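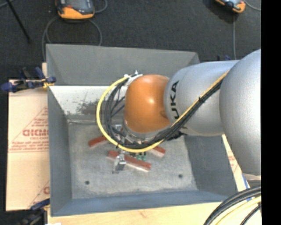 The cable came off again in June, which makes three times, and I have now stopped blaming the cable.

For anyone new: I share a workshop on the Carnlow estate with a few other people who should also know better, and between us we own a second-hand KUKA arm. It was cheap in the way that a free piano is cheap. The buying took an afternoon. Getting it through the door, wiring up a supply it would put up with and talking the landlord round took until the following spring. Since then we have been teaching it to pick things out of a bin, a job I can do myself with a hangover.

The project is called Kinlow, after a typing error in the first folder name. The idea is simple enough. You tip some blocks into a steep-sided bin, the arm goes in, finds one, lifts it out and puts it on a tray. Then it does it again until the bin is empty or one of us goes home.

The trouble is the sides. On an open table the arm can come at a block from any direction it fancies. Inside a deep bin it has to keep its own elbows out of the way, and an industrial arm is mostly elbow. Our first path planner treated the walls as a polite suggestion. The second was so frightened of them that it would only pick up things lying in the dead centre, and would hover over anything near a corner like someone deciding whether a dropped chip is still edible.

What I'd left out of the model altogether was the cabling. The software knew the shape of every joint to a fraction of a millimetre and had no idea that there was a great loop of cable hanging round the wrist. So it would plan a lovely clear path, turn the wrist to suit and drag the loop along the top edge of the bin. The first time, it pulled a connector. The second time, it pulled a connector I had told everyone I'd fixed.

My remedies, in the order I tried them:

A shorter loop. Fine until the wrist turned the other way, when it went tight as a washing line and the controller stopped with an error that the manual translates as "error".

A longer loop. See above, under dragging.

More cable ties. This is my remedy for most things in life. They do hold, but I leave the ends long and they scratch the back of my hand every time I reach in, and I have been told off for it.

Teaching the planner about the loop. I ought to have done this first. I drew it as a fat sausage stuck to the side of the wrist, added a bit for safety, and limited how far the wrist may turn in one go. It isn't elegant. The arm now sometimes unwinds itself halfway through a move with the air of a man who has gone upstairs and forgotten why.

With the sausage in, I set it a run of 1,000 picks over several evenings. It needed 1,118 attempts to get there, and 27 of the failures were the same thing, a long block lying hard against the wall so that the fingers had nowhere to go down. The rest were a mix of slips, bad guesses and one evening when I'd left the wrong tool offset loaded and it spent half an hour pinching the air just to the left of everything. No connectors, though. I checked after every 100.

The wall problem is next. The sensible suggestion is to nudge the block away with the side of a finger before trying to grip it, and I've got this half working. The other suggestion was to clamp the bin down less firmly and have the arm give it a shake. I would like it noted that I said no to this, at least while I was standing next to it.

I've also ordered a proper cable guide from Mac Suibhne, who sell that sort of thing by the metre. It was due last week. Meanwhile I'm going round with the side cutters, trimming the ends off my cable ties.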